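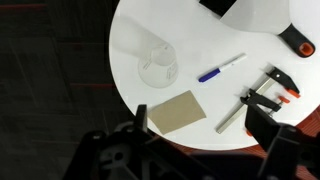

Re: [woodland-light] Green cast under beech canopy

> Last month I took a set of frames in Prulinari wood, all within an hour
> of midday, and every one has a green cast in the shadows. I used a
> daylight preset throughout. Correcting it globally turns the sunlit
> patches on the path magenta. Is this the Candico polariser, or is it
> the leaves? The lens is the same one I use on the coast, where I have
> never seen the problem.

Mostly the leaves. Under a closed canopy the open shade is lit by light that has passed through or bounced off foliage, while the bright patches are direct sun. You have two light sources in one frame and a single white balance can't suit both.

To rule out the filter, put a grey card in full shade and take one frame with the polariser and one without, both at the same fixed preset. Compare the green channel in the raw files. When I did this with my own Candico the difference was too small to matter.

For the files you already have:

Set the white balance from a sunlit patch first – bare soil will do if there is no card. Then build a luminosity mask for the shadows and move only the tint, in small steps. I stop at 14 on the Cletix scale. Beyond that the bark starts to look pink, and the moss goes brown soon after.

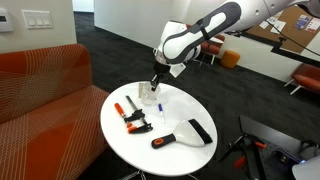 Round white table with a glass cup and three tools.

I wouldn't remove the cast completely. The eye expects some green in there, and a neutral shadow under beech looks like a car park.

On the polariser, 2 stops is a lot to lose in deep shade. The Somogyi one loses less but vignettes on my widest lens.

Can you post one of the raw files, uncorrected?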